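Topic: Rectangular tables or round for a shared workroom?

surkham_shirin
Posted Friday, September 20, 2024
We're renting the upstairs room on Dralden Street for our sewing and mending group and need to buy tables before October. I have 354 dollars to spend. Rectangular tables push together for cutting out fabric, but the round ones at the Panasiuk outlet are cheaper. What do other groups use?

LilibethS
Rectangular. You can't lay out a coat pattern on a round table. We tried it for one winter and ended up cutting on the floor.

gokard77
Disagree. We have round ones and people talk to each other more. Most mending is small work anyway. Cutting can be done at home.

LilibethS
Not everyone has space at home. Half our members come because they don't.

cm_banez
Check the height before anything else. Standard tables are too low for standing and cutting. I put risers on mine and my back stopped hurting. They cost me 3 dollars a leg at a closeout store.

gokard77
Risers wobble with a sewing machine going. I wouldn't.

cm_banez
Mine don't. Depends on the floor, I guess.

savita_r
Whatever shape you get, think about the color. Dark fabric on a dark top is miserable after 4 pm. White is easier on the eyes, but a shiny top will throw the ceiling lights back at you. We keep a plain cotton sheet over ours in the evening.

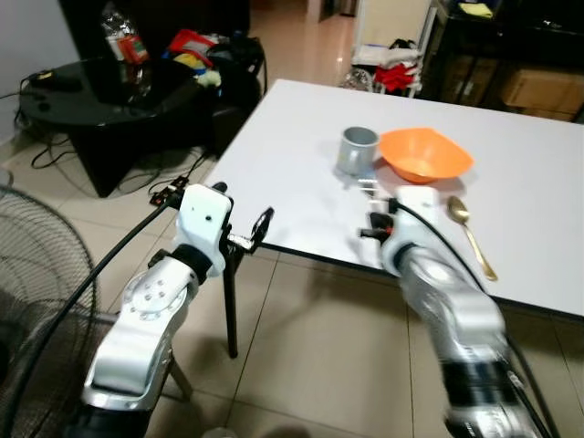
White rectangular top, a bit glossy. The overhead light shows on it.

surkham_shirin
Thanks, I hadn't thought about glare. Does the sheet slide around?

savita_r
Some. Two clamps on each long side fix it.

LilibethS
Would a matte top be worth paying more for? I saw one used for 160.

savita_r
Not to me. I'd put the money toward a second table.

surkham_shirin
Leaning toward two rectangular ones, then. I'll measure the stairs tomorrow, there's a tight turn at the top.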